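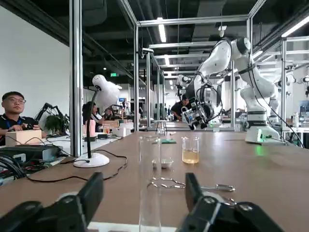

Posted by the Gravlow Residents' Desk
Filed under: Moving in, Owner guide part 4
Last updated in February

Setting up your door fob, mailbox and parking bay

Okay, you've got your keys and the sofa is stuck in the elevator. Welcome to Gravlow! I wrote this part of the guide after my own move into the Paltside tower, when I spent a whole evening on the wrong side of the garage gate with a car full of frozen food. You'll need your settlement letter, your phone and the gray envelope from the front desk.

Your door fob

1. Open the gray envelope and find the fob and the four-digit starter code.
2. Go to the Kuster panel beside the lobby doors (the one at waist height, not the intercom).
3. Hold the fob flat on the panel until the light goes green, then type the starter code.
4. Pick your own code and enter it twice.
5. Try the fob on the lobby, the elevator and your own floor before you head back upstairs.

Note: The panel goes back to sleep pretty fast. If the light turns red, take the fob away, wait for it to go dark and start again at step 3.

Caution: Five wrong codes will lock the fob, and the desk can only unlock it before 6 p.m. Ask me how I know.

Your mailbox

1. Find your box on the Stotstead Street side of the lobby. Numbers follow the apartments, so 902 is on the top row.
2. Use the small brass key. It turns left, which feels wrong every single time.
3. Slide your name card in from the right.

Parcels go in the lockers by the bike room. Each locker takes up to 800 ounces, so a flat-pack bookcase is fine but please don't have your gym delivered there.

Your parking bay

1. Sign in to the residents' page and choose Parking.
2. Type in your bay number and license plate, then hit Save.
3. Wait for the text message before you drive down - the gate won't know you until it arrives.
4. Pull up to the white line and let the camera read your plate.

Note: If you rent out your bay, take your own plate off first. The system holds one plate per bay and it keeps the old one.

Caution: The ramp is tight at the second turn. Roof boxes have met that beam before, and the beam is still there.

Storage cages are covered in part 5, along with the key deposit form.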